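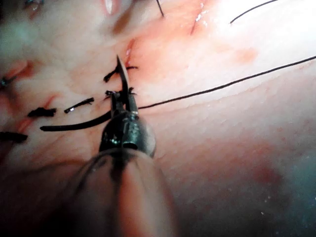

Curved suture needle held in the jaws of a needle driver.

Avari Standing Mat, Long Size
by Prasero

If your working day is spent on your feet, you already know what a hard floor does to you by four in the afternoon. We started making the Avari for people in surgery, dental practice and the veterinary world, who stand in one spot with their eyes on something very small and can't just wander off to stretch whenever they feel like it. It has since found its way into bakeries, hair salons, a couple of print shops and my own kitchen (I do the dishes on mine, and I'm not giving it back).

The Long is the one most people end up with. It measures 60 inches by 19 inches, so you can shuffle sideways along a table or counter without stepping off the end, and it's narrow enough to leave room for a stool or a foot pedal beside it. The foam is firm. Some customers are surprised by that when they first unroll it, especially if they've had one of those very squashy mats from a kitchen store, but give it a few long shifts before you make up your mind. A very soft mat feels lovely for ten minutes and then your ankles have to work to keep you steady.

The top has a fine pebbled texture that gives a clog or a rubber sole something to hold on to. All four edges slope down to the floor, and the long edges use our Jafri bevel, a wider and lower slope we changed over to after hearing from customers who roll carts past their mats all day. Small wheels do still bump a little going over it! Anything heavy should go around.

Cleaning

Wipe it down with warm water and a mild soap, or with the everyday surface cleaner you use on your floors. Rinse off anything strong and let the mat dry flat on both sides before it goes back down. Please don't put it in an autoclave, and please don't fold it. Rolling is fine, with the textured side facing out. The Avari isn't supplied sterile.

Details

Size: 60 x 19 inches
Weight: 6 pounds
Surface: pebbled, closed-cell
Colors: slate, navy, Ovetti green
Carry strap: included
Warranty: 16 months

A word on the green, as we get letters about it. Ovetti green is a soft gray-green, quite a bit quieter in person than it looks on most screens. If you're matching it to a wall or a set of cabinets, write to us and we'll mail you a small square of it, no charge.

New mats have a slight smell when they come out of the wrapper. Leave yours unrolled in a room with an open window overnight and it should settle down. The corners may also curl for a day or so, more in cold weather, and a few heavy books will sort them out.

Need another size? We cut to order for awkward corners and pedestal tables, and August is our slow month, so that's a good time to ask. Send a sketch with the measurements in inches to Usman Awan in our workroom. He'll get back to you with a price and probably a question or two, usually about which way the door opens.

Ships rolled in a cardboard tube. Returns accepted on standard sizes; cut-to-order mats can't be returned unless we got the measurements wrong.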